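**Dudau Street Clothing Room: progress report to the Nyberg Fund**

Prepared by Obed Ackah, 9 December 2019

Period covered: from the February start of the grant to the end of last month.

## Where we are

The clothing room is open four afternoons a week, up from two when the grant began. In the period we gave out 898 clothing packs to families with children under 12. The target in our application was 794 for the full grant year, so we are ahead of it with two months left to run.

A pack is one child's clothes for a week: tops, bottoms, underwear, socks and a sweater or jacket. Underwear and socks are always bought new. The rest is donated or bought in lots from Tevura, who give us their end-of-season children's stock at a fixed price per bag.

Of the 898 packs, 418 went to families coming to us for the first time. We had expected that share to fall over the summer and it did not. Most of the new families were sent by the two elementary schools on the east side, which started handing out our card at registration.

## Sorting and folding

This was the weak point in our last report. Donations were piling up in bags in the hallway and packs were being made up on the day, with people waiting. We changed three things.

1. Sorting and folding are now separate jobs on separate days.
2. Everything is checked before it is folded. Missing buttons, bad zippers and stains go in the repair bin. Stretched elastic goes straight to rags.
3. Each size has its own shelf, with a written label, and packs are made up from the shelves a day ahead.

The fold itself is also the same for everybody now. We used to have four or five different ways of folding a pair of pants, depending on who was in, and the stacks fell over. The instructions are taped inside the cupboard door.
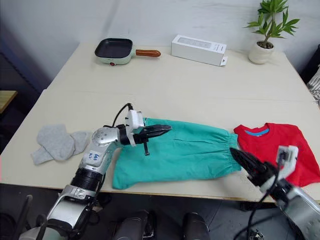

Shorts gave us the most trouble over the summer because the stacks would not stay up. We now lay each pair out flat before folding, smooth the waistband and then bring one leg over the other. A pair like the teal-green ones, with a gathered elastic waist, still puckers at the top however well it is flattened, so elastic-waist shorts are kept in shallow stacks at the front of the shelf and the flat-waist ones go behind. T-shirts are easier. They are folded to the width of the shelf divider and stacked with the neckline facing out, and a contrasting collar, such as the bright blue one on the red shirt, makes it simple to find a particular shirt again when a family has asked for it.

Making up a pack used to take most of a half hour when the sizes were mixed. We have not timed it properly since the change, but the people doing it say they finish the next day's packs before closing, which they did not do before.

## Stock

Stock is uneven. We have more than we can use in sizes 2 to 4 and are short from size 8 up, especially in pants. Older children wear their clothes out, so less is passed on. We have asked both schools to mention this in their newsletters. One has done so.

Summer clothing has been boxed and moved to the back shelves. Winter coats came in late this year. The coat drive at the Ukance building ran one week instead of two, on account of work on their lobby, and we took in fewer coats than last year. We bought the difference from Tevura, and this is the main reason the clothing line is over budget. Ukance has offered us the lobby again in February, for the full two weeks, and we have accepted. It will be late for this winter, but the coats will keep.

## Spending

The grant has been spent on the lines agreed, with two changes.

- **Clothing purchases** are over, for the reason given above.
- **Shelving** is under. A store that was closing let us have two runs of steel shelving for the cost of moving them, so only one run was bought new.

The saving on shelving covers the coats with a little left. I asked your office by email whether the money could be moved from one line to the other and was told yes, provided it was shown in this report. The full statement and receipts are attached separately.

Rent and utilities are as budgeted. The washing machine was repaired once (door seal). It is old, and I do not expect it to last another year of this use.

## Problems

The hallway is still too narrow for a stroller to pass when bags are being delivered. We have moved deliveries to the mornings, when we are closed, but some donors still come in the afternoon. A sign has been put up.

We lost three regular helpers in the fall, all to paid work. Two have been replaced. Sorting days are covered but folding days are thin, and on two occasions we opened with fewer packs made up than we wanted. No family was turned away, though several waited.

Record keeping has improved but is not finished. We can say how many packs went out and in what sizes. We cannot yet say how often the same family comes back, because the early cards were filled in by first name only. Cards from September on have the full name and the school.

## Remaining work under this grant

- Finish transferring the early cards, where they can be matched.
- Fit the last run of shelving along the back wall.
- Hold the February coat drive.
- Get two quotes for a washing machine.

I would like to discuss the washing machine with you before the final report. It was not in the original application and cannot be met from what is left. If a separate small request is the right way to handle it, please let me know which form to use and I will send it in with the quotes.

Obed Ackah
Coordinator, Dudau Street Clothing Room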